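Ticket 885: Simulated kitchen, arm stalls at lower refrigerator shelf and closes off-center on produce
Project: Wulument home kitchen arm
Workspace: Grullstead shared workshop, simulation bench
Status: Resolved, monitoring
Priority: 2
Opened: September

3 shares | 4 comments

Summary of the issue

The simulated arm fails to complete produce-handling tasks in the kitchen model. Two faults have been reported. In the first, the arm approaches the lower part of the refrigerator and holds position without advancing. In the second, the gripper comes down over an item on the counter with the item well to one side of the opening, and the grasp is then recorded as failed. The reporter requests that both faults be examined before any motion is transferred to the physical arm.

Environment

The kitchen model is the Ogundipe layout, unmodified except for the produce set. The planner is Nernov, installed with default settings. The physical arm remains powered down in the workshop for the duration of this ticket. All results below are from simulation.

Steps to reproduce

Load the Ogundipe layout with both refrigerator doors open. Place the produce set using the standard placement file. Request a reach to the lower compartments from the default base position. The arm proceeds normally until the gripper is in front of the lower compartments and then holds. No error is shown. The planner reports the goal as "pending" until the time limit is reached.
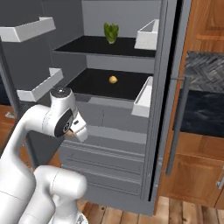 Fault 1: arm holding position at the lower compartments, doors open.

Log entry 1

The hold was reproduced on the first attempt. The base position was checked against the layout file and found correct. Joint limits were reviewed and none had been reached. The shelf items were removed from the model and the reach was repeated. The arm held at the same point, so the produce was excluded as a cause.

Log entry 2

Attention was turned to the refrigerator doors. The lower door bin on the left side juts out just above the wrist when the arm is in the hold position. In the visual model there is clearance. In the collision model, the bin had been given a padding value of 25 millimeters, inherited from a general setting for furniture. With the padding applied, the planner considered every onward path to be blocked.

The padding for the door bins was reduced to 2 millimeters. The reach then completed in all test runs. The padding on the shelves, drawers and cabinets was left unchanged.

Log entry 3

It was considered whether the base should also be moved away from the left door. This would provide additional clearance, but it would no longer match the position of the mounting plate in the workshop. The request was declined. Members who wish to test other base positions should do so in a separate copy of the layout.

Log entry 4

Work began on the second fault. The peach was selected as the test item, as its failure rate was the highest in the produce set. The gripper camera view was recorded at the point where the fingers are lowered and the close command has not yet been issued.

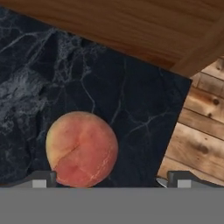

The fruit lies closer to the left finger than to the right. When the close command is issued from such a position, the left pad makes contact first and pushes the fruit before the right pad arrives. The grasp check runs on a fixed timer and takes its reading before the second contact, so the attempt is logged as a failure regardless of the final outcome.

The offset was traced to the target point. The planner was aiming at the origin of the peach model, and that origin had been placed at the edge of the object when the file was exported. The origin was moved to the center of the fruit and the file was saved again. The grasp check was also changed to wait for contact on both pads.

Log entry 5

Both corrections were applied together and the full task list was run overnight. The hold did not recur. Failed grasps on the peach fell to a level consistent with the rest of the set. The lettuce continues to fail at times, and a separate ticket will be opened for that item.

Resolution

Members using the Wulument files are asked to download the current layout and produce set before their next session. Local copies with custom padding values will be overwritten and should be backed up. Transfer to the physical arm requires a new clearance measurement at the left door. This ticket will remain in monitoring until that measurement has been entered.

Comments (4)

benchtop_left: The same hold occurred in my copy with a different base. Reducing the bin padding corrected it. Please confirm whether the right door bins were changed as well.

Wulument maintenance: Confirmed. The new value applies to the bins on both doors.

slowservo: Does the origin problem affect other items in the produce set? My onion grasps have been off to one side.

Wulument maintenance: The remaining items are being checked. Please attach your grasp log to this ticket.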